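Avaliar manipulação fora da bancada

A maior parte dos resultados que se publicam em manipulação robótica continua a vir de uma bancada limpa, com fundo neutro e luz controlada. O número que sai daí é válido para aquela bancada. O problema começa quando é citado como se dissesse alguma coisa sobre uma casa.

No Rarnano fizemos a conta do outro lado. Pegámos na política Isah, treinada com 1.969 demonstrações de teleoperação, e corremos 602 ensaios em mesas domésticas, com as coisas que lá costumam estar. Em 527 deles registámos também a cor média da imagem, porque suspeitávamos que a luz pesava mais do que os autores admitem. Uma caneca ilustrada numa mesa de pinho é um objeto banal para uma pessoa. Para uma rede que aprendeu com canecas lisas sobre um tampo cinzento, o desenho e os nós da madeira competem pela mesma atenção.

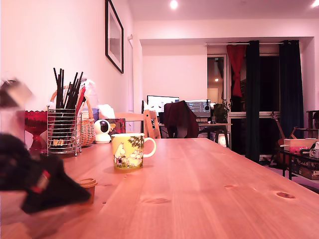

A diferença entre bancada e casa foi grande, e não me interessa aqui discutir as casas decimais. Interessa-me o que a explica. Quando separámos os ensaios por tonalidade, o mesmo objeto, com a mesma pega virada para o mesmo lado, dava trajetórias de aproximação bastante diferentes. A reação habitual é aumentar os dados: variar o brilho, rodar as cores, recortar. Fizemos isso e ajudou um pouco. Ajudou menos do que juntar demonstrações recolhidas em oito casas – uma solução cara e pouco elegante, que rende um artigo difícil de vender.

Defendo por isso duas regras simples. A primeira é que um artigo que fale em uso doméstico apresente ensaios feitos em casas, com os objetos vizinhos deixados onde estavam. Um cesto de verga ou um porta-utensílios de arame cheio de pauzinhos fazem parte da tarefa, mesmo quando o braço não lhes toca. A segunda é que se publiquem os ensaios falhados com as imagens completas, e não apenas a taxa final. O arquivo Brerkilwood já aceita esse formato e o trabalho adicional é de poucas horas.

Há também a questão do desfoque de movimento. Os filtros que usamos para limpar os dados deitam fora as imagens em que a garra aparece borrada, e são precisamente essas que o robô vai receber quando se mexer depressa. Deixámo-las ficar. 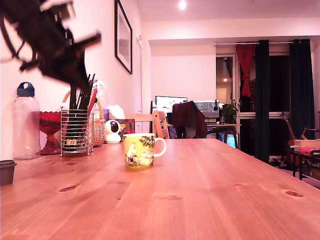

Urmila Bhatt discorda da primeira regra. Escreveu-me que ensaios em casas não se repetem, que cada laboratório acabaria por comparar a sua cozinha com a cozinha dos outros, e que prefere uma bancada má mas igual para todos. A objeção é séria. Respondi-lhe que as duas medições podem vir no mesmo artigo, em colunas separadas, e que a bancada serve para comparar métodos enquanto a casa serve para saber se algum deles presta. Ela aceita as colunas, mas quer que a segunda seja facultativa. Eu continuo a achar que deve ser obrigatória para quem puser a palavra «doméstico» no título.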